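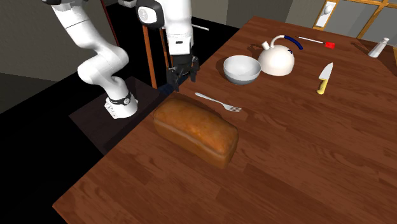
Escena de cocina en el simulador, con la pinza justo detrás del tenedor y el pan a un lado.

¿Merece la pena el paquete de cocina de Kimel para probar agarres antes de comprar el brazo?

Tiempo de lectura: 3 min
Compartido 16 veces

marta_lugo

Buenas. Doy clase en un ciclo de automatización y el curso que viene queremos comprar un brazo con pinza de dos dedos. El presupuesto no llega hasta diciembre, y mientras tanto me gustaría que los alumnos trabajaran en simulación. He visto el paquete de cocina de Kimel, que trae la mesa, los objetos y el brazo ya montado en su base. La licencia de centro sale por 1.000 euros al año y da para 16 puestos.

Llevo unos días con la versión de prueba. La escena de la captura es la que uso: pan, tenedor, cuenco, hervidor, cuchillo y salero sobre una mesa de madera. El primer ejercicio es coger el tenedor y dejarlo dentro del cuenco. Con el pan no tengo problemas. Con el tenedor, la pinza baja, cierra y la mitad de las veces se queda sin nada. Mis dudas:

- ¿Es un fallo mío de configuración o el paquete va mal con objetos planos?
- ¿Lo que aprendan ahí les servirá con un brazo real?
- ¿Hay algo parecido más barato?

Gracias.

Edivaldo Prado

Lo usamos en Moura durante dos cursos, así que te cuento lo que vimos.

Lo del tenedor tiene arreglo casi siempre. Los objetos finos vienen con una malla de colisión simplificada, y los dedos chocan con la mesa antes de cerrar bien. Abre las propiedades del objeto, cambia la colisión a "detallada" y baja el paso de simulación a la mitad. Va más lento, pero agarra. Mira también la orientación: los dedos tienen que cerrar a lo ancho del mango. Si la muñeca llega girada, empuja el cubierto y lo desplaza. El tenedor está en diagonal sobre la mesa y el ángulo por defecto no sirve; hay que leer la pose del objeto y pasársela a la muñeca.

Con el cuenco, que cojan el borde con un dedo dentro y otro fuera. El hervidor lo dejaría para el final, el asa curva da guerra.

Sobre si sirve para el brazo real: para planificar trayectorias, marcos de referencia y secuencias, sí. Para la fuerza de agarre, poco. El rozamiento que trae de fábrica es muy generoso y luego en el laboratorio se caen las cosas. Nosotros lo bajábamos a mano.

Lo peor es el soporte. Tardaron 8 días en contestarme una consulta sobre la licencia, y la documentación de los objetos está a medias. Yo pagaría un año, no más, y pediría antes que confirmen por escrito los 16 puestos, porque a nosotros al principio nos activaron seis.

tecno_rual

Nasex tiene una versión gratis, búscala. No trae cocina, pero los objetos te los puedes hacer tú.

p.aldana

Depende de para qué lo quieras. Si los alumnos no han programado nunca un robot, Kimel está bien porque abre y funciona. Si ya saben algo, el de Nasex que dicen arriba obliga a montar la escena desde cero y se aprende más, aunque se van varias clases en eso. Predcombe también vende un paquete de mesa y utensilios, lo probé poco y la iluminación me pareció mejor, pero la pinza que incluye es de ventosa y para cubiertos no te vale.

Ojo con los requisitos. En equipos sin tarjeta gráfica dedicada hay que quitar las sombras, si no va a tirones.

Útil para 6 personas

Comentarios (4)

marta_lugo: Era la colisión. Con la malla detallada y el giro de muñeca ya coge el tenedor. Voy a pedir presupuesto con los puestos por escrito.

jcarlosv: ¿El cambio de colisión se guarda con la escena o hay que hacerlo cada vez?

Edivaldo Prado: Se guarda si exportas la escena con otro nombre. Si sobrescribes la original, al actualizar se pierde.

nuria_fp: Nosotros renovamos este año y el precio es el mismo.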